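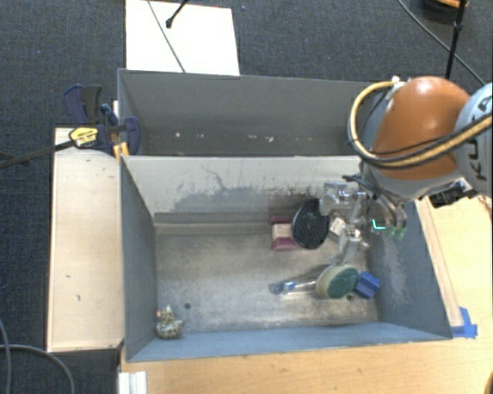 Shared shop build: secondhand KUKA, two bins, cheap gripper

torquewrench_8
Posted in Build Logs, January

Progress since my last post. Both bins are up against the table and clamped at the corner, and the hose finally loops over the arm without snagging on the wrist. Last night I ran 576 picks on the Lomari planner. Next up is moving mixed household junk from one bin to the other.

pinedust
576 attempts or 576 picks? You did this in the Genavo thread too.

torquewrench_8
Attempts. Log says 29 drops, mostly the scrub brush.

pinedust
So what counts as a drop? If the fingers close on air, does your log even know? I'd want to see that before I believe 29.

Istau
I'm with pinedust. Also, bar clamps? An arm that size leans on a bin wall once and you'll be chasing your calibration all week. Bolt it down.

gravelroad
Disagree on bolting. It's a shared shop and he has to give the floor back. We've had bins clamped for 8 months on ours and they don't wander if you check them.

Istau
How often do you check them?

gravelroad
Every 2 hours or so when it's running.

Istau
Then they wander.

mossback
My question is the brush. Round head, clear handle, and it's lying on scuffed metal full of cloudy reflections. No depth camera I've owned likes that. Put a matte mat down and rerun before you blame the fingers.

torquewrench_8
The mat slid when I tried one. I could tape it. The green tips do fine on the blue block, so I don't think the grip is the problem.

pinedust
A block is easy. Try the little speckled figurine out in the front left corner, sloped wall right next to it. I'll bet it never gets that one.

fikre_fan
Why such a big arm for a dish brush? My Fikre kit fits on a shelf.

torquewrench_8
It was what I could get. Will post the raw log tonight, misses included.

pinedust
Post the definition of a miss with it.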